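Podley wrist-camera set
README, third revision

Podley is a two-finger arm on a rolling base, built in a shared workshop and driven all over the place by whoever has the patience. This folder holds what its wrist camera recorded while we taught it to pick up clothes, plus the scripts we use to read it all back. We're having a great time with it and would love for other people to get some use out of it too!

What's in the folder

episodes/ – 500 teleoperated runs, one subfolder each
stills/ – 1,117 single pictures pulled from those runs
calib/ – camera and gripper calibration, one file per session
tools/ – the Alham scripts (playback, trimming, export)
notes/ – build log, wiring sketches, the long argument over fingertips

Every episode folder has the video, a joint log as plain CSV, and a short text file with the task written out the way the driver would say it ("pick up the shirt and put it in the bin"). We kept the wording loose on purpose. People don't all call a thing by the same name, and we wanted that in there.

The build

The arm started life as a kit and has been changed at nearly every joint. The shoulder is the third version; the first two flexed so badly that the gripper bobbed for a good second after each move. The control board is Jinska, our own little design, and it talks to the laptop over USB. If you build one, put the fuse where you can reach it. Ours sits behind the shoulder bracket and changing it means taking out 11 screws (yes, we know).

The gripper is called Azar and it's the part we're proudest of. Both fingers run off one servo through a pair of gears, so they always close toward the middle. The camera sits at the wrist and looks out along the fingers, which means the tips are in view during the whole grasp. That turned out to matter more than resolution, frame rate or anything else we fussed over in the spring. When a sleeve slides out of the grip, you can see which side let go.

Cloth is hard, and wonderfully so! A block stays a block when you pinch it. A jersey folds, hides its own hem, and comes up in a different shape every time. Most of the July sessions are soft things left on furniture or on the floor, with the driver starting a little way back and working in. We wanted the approach as much as the grab, so please don't trim the openings off the episodes until you've looked at a few.
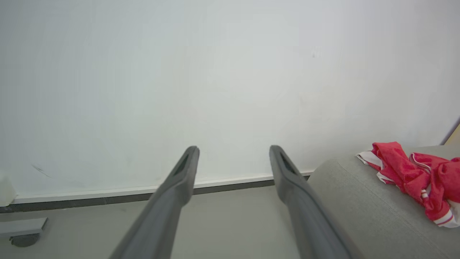 Jad Harb wrote in to say that the starting distance is what he'd change first. His own arm learned to close on anything in front of it, and he blames runs that all began with the fingers nearly touching the cloth. He'd like more long approaches, more bad angles, and a few runs where the driver backs off and tries again from the other side. We agree on all of it. Second attempts are now kept in the same episode as the first, and the task file has a "retry" line so you can find them.

Running the tools

You need Python 3 and a free afternoon the first time. Install the packages in tools/requirements.txt, then run play.py with the path to an episode. Space pauses, the arrow keys step, and Q quits. export.py writes everything out as numbered stills with a matching table of joint positions. It's slow on older laptops – go make a sandwich.

Calibration belongs to the session. Use the file with the same session name as your episode, even if the numbers look nearly the same as the one next to it. We mixed them up once and spent an evening tightening a wrist that had nothing wrong with it.

Known problems

The clock on the laptop drifts against the board. The joint log can run a few rows ahead of the video by the end of a long episode. sync.py fixes most of it.

Auto exposure was left on in the early sessions, so pale walls and floors shift in brightness as the arm turns.

Three episodes have no task text. They're listed in notes/missing.txt and we'd rather leave them blank than guess.

Gripper opening is logged as a servo angle. The conversion to width is in calib/, and it only holds for the current fingers.

Using and adding to it

Use it for whatever you like, school and hobby work included, and keep this README with any copy you pass along. If you train something on it, send us a clip, even if it fails. Especially if it fails, we collect those.

New episodes are welcome from other builds as long as the camera is at the wrist and the joint log is complete. Name the folder with your build first and the session second, and put your finger drawings in with it. Socks are still badly underrepresented.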